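Workshop notebook, November
Coffee machine, inventory 947
Entry by T. Manríquez

Descale and flow check on the white capsule machine. Complaint from Eliseo Becerra: short cups, longer pump noise than usual, chalky taste in plain hot water. Machine stays on the wooden table for all of this, tray to the left of it, clear glass under the spout. Tank deposits show best in the third picture.
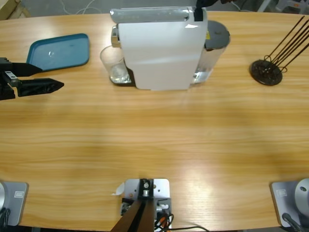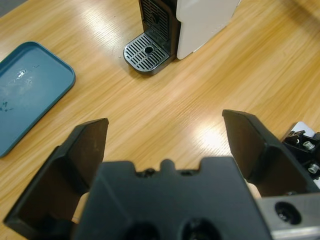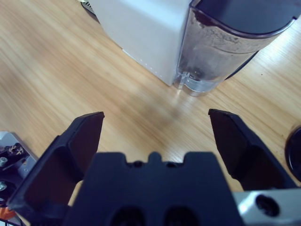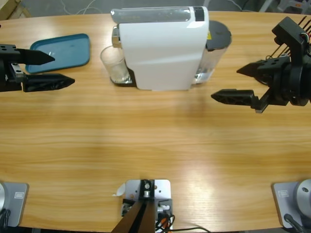 Condition as received

Tank: clear plastic, cloudy. Gray-brown smudges and speckled deposits over much of the inner wall, heaviest in a wide band across the middle. I read the band as the usual resting water level. People top the tank up halfway and leave it, so the line never moves much. The molded section at the bottom is clearer than the wall above it.

Lid: dark, sound, seats properly. No deposit on the underside that a damp cloth did not take off.

Spout: clean on the outside. Slight crust inside the opening, felt with a cotton swab, not visible without a flashlight.

Drip tray: emptied and rinsed. Coffee residue under the grid, no scale.

Cable: leaves from behind the tank and bends across the table. Jacket checked by hand along its full length, no cuts. It should be routed so the tank can be lifted out without dragging it.

Tank seat: O-ring present, flattened on one side. Left in for now. See open items.

Water

The tap in this room is hard. Eustaquio Jaramillo has strips in the drawer under the sink and we used one: it went to the last color on the card. I did not write down the value because the card is faded and the last two colors look the same to me. They look different to Eustaquio. New strips needed before anyone quotes a number.

The filter jug has been standing on the shelf with an expired cartridge in it. Cartridge thrown out.

Baseline flow

No capsule, lever closed, long cup button, tap water, glass under the spout. Three pours, weighed in the glass on the small scale, glass tared each time.

All three came out short of the long cup setting and they did not agree with each other. The second was the worst. Pump pitch rose toward the end of each pour, then dropped when the flow stopped. The stream was split in two for the first few seconds and then joined. I take that as crust in the outlet and restriction further back, both.

I reset the cup volume to factory before the pours. Eliseo thought somebody had reprogrammed the long button by holding it down, and that would give a short cup with nothing wrong inside. The reset made no difference I could measure.

Descale

Product: Grevotum liquid descaler, the bottle from the supply cabinet. One dose made up with tap water to 700 ml in a measuring jug, then poured into the tank. Do not mix in the tank. Last time the concentrate sat at the bottom and went through first.

1. Capsule bin emptied, no capsule in the holder, lever closed.
2. Tray moved aside, glass swapped for the large plastic bowl.
3. Descale mode on. Button sequence is on the card taped inside the cabinet door. The card says to hold both buttons until they blink together. Mine blinked alternately the first time, which is some other mode, so I switched off and started over.
4. Ran half the solution through.
5. Machine off, solution left standing in the circuit for 20 minutes.
6. Ran the rest.
7. Poured the bowl back into the tank and ran the whole amount again. The bowl contents were cloudy with pale flakes, so I put them through a paper filter first. Skip this step if there is no filter paper on hand, flakes going back into the pump would be worse than one pass.
8. Tank out, rinsed, filled with fresh water to the mark, run through until empty. Done twice.

After the second rinse the water still smelled faintly of the product. Ran a third tank. No smell.

Tank wall

The descaler did very little for the band in the middle, as the tank drains past it too quickly. Treated separately: tank out, lid off, filled to the brim with citric acid in warm water, left in the sink while I had lunch. Then a bottle brush with a cloth over it, because bare bristles haze the plastic.

The speckles came off. The gray-brown smudging came off in part. A faint line remains at the old water level and I think it is in the surface of the plastic. Rocío Palacios wants to try dish soap and rice on it. No objection from me as long as the valve at the bottom is taped over first.

Flow after descale

Same method, same glass, same scale, three pours. All three reached the long cup volume and agreed to within what the scale will show. Single stream from the start. Pump pitch steady.

Then 12 capsules over the afternoon, from the mixed box, whoever wanted one. Short and long about even. No leaks at the holder, no drips after the pour beyond the usual few. One capsule was not pierced properly and gave a weak cup. The foil was dented at the rim, so I am calling that a capsule fault until it happens again.

Taste: plain hot water is neutral now. Eliseo agrees. Hermenegildo Hinojosa says it tastes the same as before, but he takes it with condensed milk.

Table

Some solution got onto the wood when I carried the bowl. Wiped at once with a wet cloth, then a dry one. The varnish has kept its shine there. Next time put the machine in the sink tray or lay a towel down, acid on that varnish is a bad idea if it sits.

The teal tray goes back to the left of the machine.

Open items

O-ring for the tank seat. Palacios lists one under the machine's spare parts but the drawing gives no cross section. Measure the old one when the new one is in hand, not before, or the machine is out of use for a week.

Filter cartridge for the jug.

Hardness strips. Get the ones with the printed number scale.

Descaler: one dose left in the bottle.

Eustaquio suggests running the descale whenever the capsule box is reordered, as that at least gets written down somewhere. Will try it and note the flow figures each time in this book, weighed, three pours, same glass. Put the sheet inside the cabinet door next to the button card and correct the card while there: it should say hold until both blink at the same moment, and switch off if they alternate.

T.M.

Added later, different pen: rice did not work. Line is still there. R.P.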